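Thursday, bench log, Clirnar workshop
Entry by Rianne Van Leeuwen

The July clear-out of the shared bench began at 9:15. The purpose was to decide which small items remain at the table and which return to the Saketti cabinet. Items left out for more than 30 days were treated as unclaimed, in line with the notice by the door.

The small drawers were emptied first. Three of them held only packaging and have been relabeled for spare bits. The Woderov fastener trays were complete except for the shortest screws – a reorder has been placed with Tsakiris and should arrive within about 3 weeks.

Tape is to be kept at the table from now on. The cordless screwdriver also stays out during working hours, and whoever uses it last puts it on charge before leaving. Small toy pieces go in the round container and are not to be mixed with the larger blocks, which have their own bin on the second shelf.

Still open: a permanent place for the yellow ring. It does not fit the shallow drawer with the lid closed. Colleagues with a preference should write it under this entry.

Sweeping was left until after lunch. Next check of the cabinet labels to be done with the afternoon group.

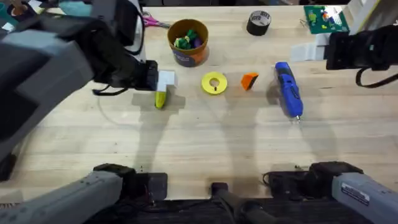 Shared bench: yellow ring, orange block, blue screwdriver, round container and black tape.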